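November, nearly 11 at night

I meant to go to bed an hour ago but the kettle had just boiled and it seemed a waste, so I'm writing this at the kitchen table with my feet on the radiator.

A long day, and a nice one in its way. Sheila and I had decided we would finally sort out the cups (I say decided, she decided, I nodded). The cupboard at work has got so full that you can't take out one mug without four others wanting to come with it. She found the old Natata one with no handle and wouldn't let me throw it away, and we put it back, with pens in it. Then Joonas came through with coffees from Gaete, black ones for all of us, and we sat down and got no further with anything for a good half hour.
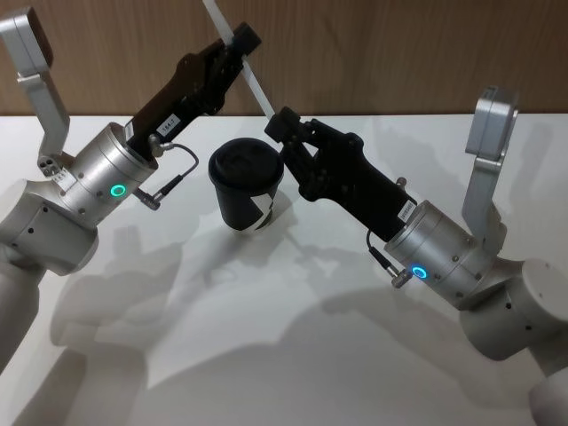
I do like a paper cup, though I know I shouldn't. There's something about a black one on a white table, with all that warm brown panelling behind it, that makes an ordinary afternoon feel a bit of an occasion. Sheila says coffee out of paper tastes of paper. Joonas says it's the lid that spoils it, and that everyone ought to take the lid off straight away and be brave. I've tried it both ways and can't say I have a firm view, except that I burn my tongue less with the lid off.

We did get back to the cupboard afterwards. Five mugs went in the charity box, and I wiped the shelves down with lemon stuff, which took ages, as some sugar had set like cement at the back. I brought home the little blue one with the chip. Nobody else was going to want it and I've drunk some 1000 cups of tea out of it by now, I should think.

Must remember to ring Joonas about the lift tomorrow. And milk. And find the other glove, it was definitely in my coat pocket this morning.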